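Notes for week 4 - Reading wood before you buy it

Welcome back, everybody. Last time we got as far as how a tree puts on its rings, and I promised we'd get out of the forest and into the lumber yard, so let's do that now (bring your February handout along too, the one with the end-grain sketches, if you still have it).

## Moisture first

Freshly cut wood is full of water, some of it sitting loose in the cells and some of it held in the cell walls. The loose water leaves first and the board hardly changes size. Once the walls start drying, the board shrinks, and it shrinks about twice as much along the rings as it does across them. Please write that down, because half of the homework depends on it! Boards that are cut flat across the log tend to cup, and they cup away from the heart side.

I once bought a stack of maple from the Grumstead yard at 18 percent and built a cabinet door with it that same evening. By the end of winter the door wouldn't close. Gaetano Carbone, who taught this course before me and still has the better handwriting, kept that door on his office wall for years.

## Grain, figure and texture

People use these words as if they were one thing, and in everyday talk that's fine. In this class we'll keep them apart:

- **Grain** is the direction the fibers run.
- **Figure** is the pattern you see on the surface, such as curl or bird's-eye.
- **Texture** is how coarse or fine the cells are. Oak is coarse. Maple is fine.

Maple is what we call diffuse-porous, meaning the pores are small and spread fairly evenly through the ring. That's why a maple surface looks so quiet next to ash or red oak, and why stain goes on it in blotches unless you seal it first. For tops and benches I'd leave it clear and let it be pale - it will warm up a little by itself over the years.

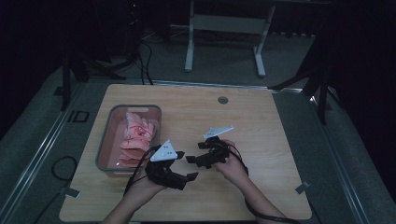

*Fig. 3. Light wooden tabletop with a pale, maple-like grain.*

## Hardness

We test hardness by pressing a steel ball into the wood to half its diameter and noting the force. Pine gives way early, hard maple holds out a good long while, and the numbers vary from board to board, so treat any table as a starting point.

## For next time

Read chapter 33 in Pace, skipping the part on kilns unless you're curious. Measure one board at home across its width, write down the room's humidity if you can, and keep the note somewhere safe. We'll measure it again in the spring.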